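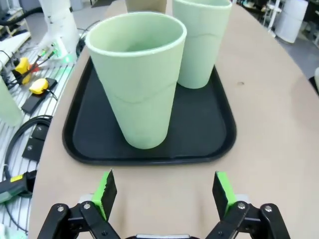
Sorting out drinkware for the break room at the Ikport office this week. Short thread, mostly so I remember what I decided.

Plastic tumblers stay. Pale green, tall, a bit narrower at one end. We've had glass twice and I'm done sweeping it up.

Everything goes on a tray now. Black plastic, raised rim, rounded corners. If a cup tips, the rim keeps most of the spill off the table.

Two cups to a tray is plenty. You can fit more but then you knock one reaching for another.

Black shows every water mark, I'll give you that. A quick wipe with a dry tea towel does it. I bought a white one in May and it was stained with tea inside a fortnight.

The tray came from Thiele and cost 5 dollars. Trallbridge had a nicer one for 37 — couldn't justify it for something that lives beside a kettle.

Someone asked about capacity. I measured one of the green cups with the kitchen jug and got 374 mL to the brim. Fill it lower than that if you're walking anywhere.

Rinse your cup and put it back on the tray when you're finished. The Nolance mugs are still in the bottom cupboard for anyone who wants a handle.

Next job is the cutlery drawer. I'll add to this thread when I get to it.

25 Sep 2018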